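Small Enclosures: Workbench Gallery

Cetcombe repair and assembly room, August

These pages follow the small electronics jobs that pass through the Cetcombe room. Most are controller boxes for greenhouse vents and pumps: a plastic enclosure, a board or two, a row of terminals and a lid. The Orkivier pump timer is the one we see most often, and it takes 40 minutes to put together at an easy pace.

The room has 22 feet of table along the window side. Parts come in on the left and finished boxes leave on the right, with a paper tag on each one. The current batch is filed under job 3292.

A few notes on how we work. Boards stay off the table until the enclosure has been checked for cracks around the screw posts. Terminals face the cable entry. Screws are started by hand, then driven – never the other way around. The Runer cases use 3 lengths of screw, so those are kept in separate lids.

Gray enclosure, with the green-terminal board and a smaller piece beside it. The cardboard box and the wooden latch box are at the back of the table.

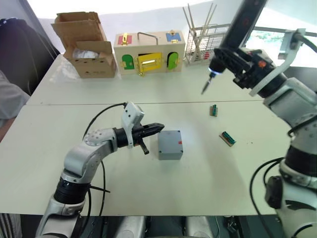
Siriporn Pongsiri wrote in to ask that we label the terminals before the board goes in, as the print is hard to read once the case is closed. She had two Thongdee timers wired backward last season and ended up opening both. Labels now go on first, using the narrow white tape.

The next page has the vent controllers and the spare lids.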